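Trotano: Report on the Gripper Pad Fault
Student project report, second part
Author: Keisha Lindgren
Workshop: Vornero student laboratory

1. Background

The Trotano project is a small hand-held gripper with two fingers. The operator holds it and picks up household objects, and a camera on the tool records what the fingers are doing. Later, the recordings are used to teach a robot arm the same movements. My part of the project is the mechanical side: the linkage, the brass bushings and the finger pads.

In my first report I wrote that the linkage was ready for daily use. This was true for the objects we had tried until that time, such as cups, sponges and small boxes with thick walls. I did not test thin plastic, and this second report is mostly about the consequences of that decision.

2. What happened

On 14th October we began the sessions with transparent containers. The task was simple. The operator had to approach the container on the white table, take one wall between the fingers, lift it, and place it down a short distance away. We planned 30 lifts.

In eight of them the container slipped out of the fingers. Most of these slips were small and the container only dropped back on the table. In the last one it was already above the edge of the table, and it fell to the floor close to the operator's foot. There was no injury and the container did not break. I stopped the session at that point, and I think it was correct to stop, although I should have done it after the second slip. 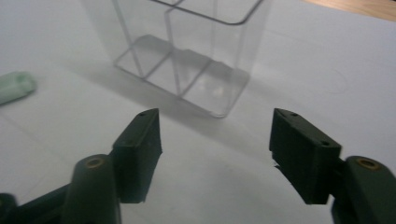 The container has a thin divider inside and smooth walls, so the operator has several possible places to grip. All of them are difficult for our pads. The wall bends a little when it is pressed, and after it bends only a part of the pad is touching it. With a cup this effect is too small to notice.

A second difficulty is visibility. Clear plastic on a white surface gives very little contrast. When I looked at the recordings afterwards, I often could not say where the wall ended and the table started, and I had to search for the reflections and the dark line of the rim. The operator told me that she had the same problem from her own position and that she sometimes closed the fingers too early.

3. First check: the linkage

My first idea was that the linkage had too much play. If one bushing is loose, the two fingers do not meet correctly and the force goes to one side. I removed each bushing, cleaned the hole, and measured the fit with the caliper from the Vivo tool cabinet. I found no looseness that could explain the slips. Then I closed the fingers without any object between them and looked at the line where they meet. 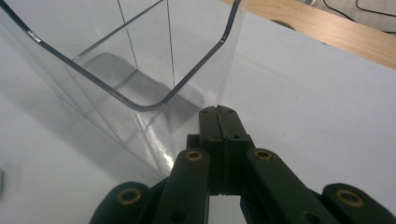 Figure 1. Fingers pressed together near the container, with brass bushings visible on the arms.

The pads met along a narrow line and I could not push a strip of paper between them near the top. At the bottom the paper went in easily on one side. This was the first sign that the fault was in the pads and that I had spent a whole afternoon on the wrong part.

4. Second check: the pads

I opened the fingers completely and inspected the lower edges, which are hard to see when the tool is held in the normal way. The right pad is damaged at its lower corner. The edge is rough there, and a part of the material is missing or was never formed well. I cannot say with certainty which of these it is. My notes from the assembly do not mention this corner, so I did not look at it or I looked and did not write it down. Both are my mistake.
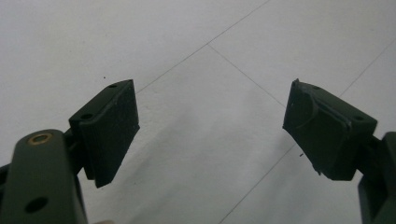
Figure 2. Jaws open above the tiled floor. The lower left corner of the right pad is uneven.

The position of this damage is important. When the operator takes a low object, the lower part of the pad does most of the work. With a thick object the good part of the surface is still enough. With a thin wall that bends, the grip depends on a small area, and on our right pad this area is bad.

The tool has made more than 2000 closings according to the log. Wear is therefore possible. My colleague Paredes believes that the corner was hit when the tool was put down on its fingers, which we all have done many times.

5. Changes

I have made these changes to our procedure:

Both pads are inspected from below before each session, and the result is written in the log.
The tool is put down on its side, never on the fingers.
The session is stopped after the second slip of the same object.
Lifts are made over the table only. Nothing is carried past the edge.
A strip of colored tape is put on the rim of transparent objects during practice. It is removed for the recordings.

A new pair of pads is being prepared with a larger radius at the lower corners. I expect to mount them in November and repeat all 30 lifts with the same container and the same operator. Until then the transparent containers are taken out of the task list, and the recordings of the failed lifts are kept in a separate folder with the word "slip" in the file name.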